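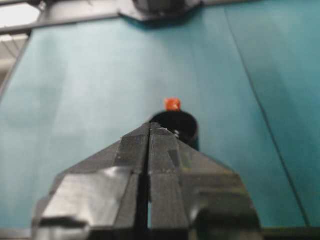

# Do we really need a 30-item checklist before every session on a two-arm bench cell?

**Kaiwen Guo**, posted Feb 18, 2025

We run a small bench cell: two arms, parallel grippers, a cloth over the worktop, and tasks of the "put the little thing in the cup" sort. The integrator (Tridetti) has sent us a "good practice" document with 30 checks to be signed before every session. Some of it I can't argue with. The e-stop gets pressed and must be seen to work, fine. Then it goes on to things like "confirm worktop covering is free of wrinkles", "clean fingertips with approved wipe" and "record ambient light". I asked what the light reading was for and was told it was "for completeness".

My worry is that people will tick all 30 without looking. I did it myself last week and I'm the one complaining.

What I'd like to know:

- Is there any rule that says it has to be this long, or is it just what Tridetti sends to everyone?
- Which checks would you keep per session and which would you move to weekly or drop?
- Does anyone have a sensible rule for two grippers working over the same cup? Theirs says "maintain adequate separation at all times", which is no use when the whole task is both of them being close.

Please don't just tell me safety is important. I know.

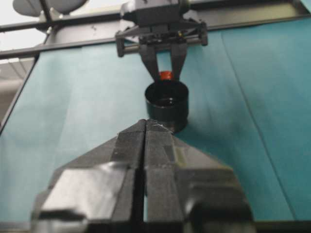 ## Replies

**Heriberto Quintero**

I'd be surprised if anything obliges you to have 30 lines. What you should have is a risk assessment for your own cell, with your own arms, your own tools and your own people in it. The checks ought to come out of that. If Tridetti wrote the list without seeing your bench, then it's a template, and you are allowed to ask which hazard each line deals with. Send it back with an empty column headed "hazard" and see how many they fill in. We did that with a supplier called Bamon and got 13 filled in out of a much longer list. Two of those were the same check worded twice.

Per session, I would keep:

1. E-stop pressed, both arms stop, reset done on purpose by a person.
2. Speed and force limits read off the controller. Don't go by what somebody remembers setting.
3. Fingers tight on their mounts and not cracked.
4. Cables clear of both arms through the full reach.
5. Nobody's hands inside the cell until the mode is changed, and everyone present told so.

Weekly: frame bolts, mounts, brake check if your maker asks for one, and a backup of the settings. If the maker's manual gives a shorter interval for anything, the manual wins.

The worktop covering is more annoying. I'd have thrown that line out as fussy, but a fold in a cloth can tip a light cup, and a cup that has gone over may be somewhere the arm isn't expecting. "Free of wrinkles" is silly. No cloth is free of wrinkles. 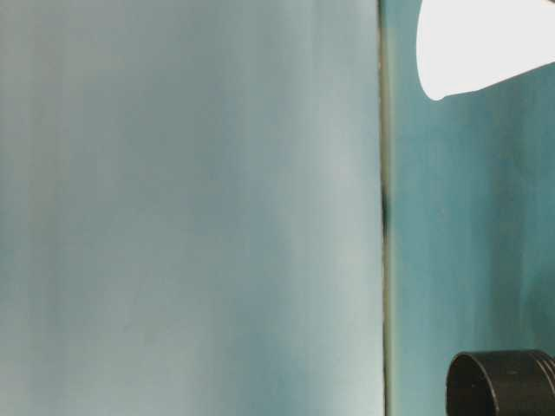
I'd rewrite it as "covering fixed at the edges, no fold under or beside the parts", which a person can check at a glance and can fail. That last bit matters to me. If you can't imagine anybody ever ticking "no", take the line out.

The light reading I'd drop unless you are using cameras to guide the arms. If you are, write down a limit to go with it. A number with no limit next to it is decoration.

On the two grippers, "adequate" means nothing. What we ended up with:

- One arm owns the space over the cup at a time, and the controller enforces it. Operators are not asked to judge it.
- If both really must be there together, one is stationary and the other moves at the reduced speed.
- Any contact between fingers stops the session, even a light one, and gets written down.

The third one was unpopular and I still think it's the only one that taught us anything. You will hear that light touches are normal. Perhaps so, but then let's see them on paper.

**bench_goblin**

just do the checklist, it takes 5 mins. if something goes wrong and you binned it, guess who they blame

**Kaiwen Guo**

@bench_goblin that's sort of my point, a form everybody ticks blind isn't going to protect me much either.

@Heriberto Quintero thanks, I've sent them the hazard column. We do use cameras, so the light line stays for now, but I've asked for a limit. Does your contact rule apply to finger on cup as well, or only finger on finger?

**Heriberto Quintero**

Finger on finger, or finger on frame. Touching the cup is part of the job, so we only log it if the cup goes over or gets squashed. I'd look again at the fingers after either one.

**Marl_T**

I'd be a bit careful with Heriberto's list. Five lines is nice, but it says nothing about who is allowed to change the limits. We had a Brarnano controller with a shared password, and the "reduced speed" was whatever the last person fancied. Put a name against it. Also keep your old forms when you switch to the short one. Ours went in the bin and then in March somebody wanted to compare.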